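4. Setting up the finish line

This section assumes you have finished Section 3, that the course has been marked, and that the person who borrowed the measuring wheel has brought it back. Allow two hours for everything below. The Nondiscombe crew has done it in less, and then spent the race looking for the spare batteries.

You will need the Sesivport timing box, both floor mats, the antenna stand, the finish clock, 175 feet of snow fence, and the printed runner list. The list is for when the computer stops speaking to you.

4.1 Placing the mats

1. Find the finish nail. It is in the pavement, ringed in orange paint, at the spot given on the course certificate. The nail is the finish. The arch goes where the nail tells it to go, however nice the view is ten feet farther on.

2. Sweep the pavement for eight feet on either side of the nail. Gravel under a mat will be found by the first runner in racing flats, who will mention it.

3. Lay the main mat with its front edge on the nail, cable side toward the timing tent. Lay the backup mat behind it, on the side away from the course, leaving a gap of one long stride.

4. Tape down all four edges of both mats. Use gaffer tape. Duct tape also holds, and goes on holding into January.

CAUTION: Do not run the mat cables across the chute. If they must cross somewhere, cross them behind the backup mat under a rubber cable ramp. Runners at the end of a marathon lift their feet much less than they think they do.

4.2 Connecting the timing box

1. Put the box on a table inside the tent, never on the grass. Plug in the mats before you turn on the power: main mat to port A, backup to port B. The ports are the same shape, so the box will let you get this wrong.

2. Turn on the power and wait for the steady green light. A blinking green light means the box is still thinking. A red light means see Section 9, or find Divina Calimlim, who wrote Section 9 and is faster.

3. Set the box clock from the starter's clock. Do not set it from your watch, your phone, or the church.

4. Walk a test bib over each mat. You should hear one beep per mat. Two beeps on one mat usually means there's another test bib in your pocket.

5. Check that the test reads appear on the laptop, then delete them. In our second year the test bib won its age group, and Craig Jardine still has the plaque.

Note: The box runs for eight hours on a full battery. The course closes after six. Charge it fully anyway.

4.3 Building the chute

1. Set the fence in two lines starting at the mats and running back toward the food tables. Keep the lines wide enough for two people side by side, one of whom may be holding up the other.

2. Leave one gap on the medical side, and keep it clear. Bicycles, strollers, and the mayor will all drift into it. Move them in whatever order seems wise.

3. Put the medal table well past the backup mat. If medals are handed out too close to the line, runners stop on the mat to admire them, the box reads them over and over, and the people behind them finish in a pile.

4. Label everything at the food tables before the first finisher arrives, in letters large enough to read without glasses. One basket per kind of food, one sign per basket.
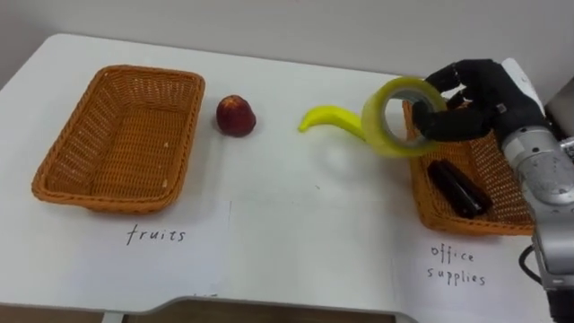 5. Hang the finish clock on the incoming side at about head height, and start it from the gun signal. If you miss the gun, call Jean Lamont at the start line and ask for the elapsed time. She will give it to you, along with some remarks.

4.4 Backup timing

1. Put two people at the line with clipboards. One calls out bib numbers while the other writes them down. They should not trade jobs halfway through, even if they're getting along.

2. Have a third person press the handheld timer once for each finisher. When a group comes in together, press once per runner as fast as you can, and let the clipboard sort out who was who.

3. Every half hour, compare the clipboard with the laptop. If the totals disagree, mark the spot on the sheet and keep going. Do not stop to argue during the race. There is a results meeting for that, with chairs.

CAUTION: Bib 94 is kept back as the test bib. If you see it cross the line during the race, tell the timing tent right away.

4.5 Before you call the start

Radio the start line only after both mats read clean and the chute is closed to foot traffic. Say "Finish is ready" and wait to hear it repeated. Do not say "nearly ready." Jean hears only the second word.

When she has answered, go on to Section 5, Start Line Procedures.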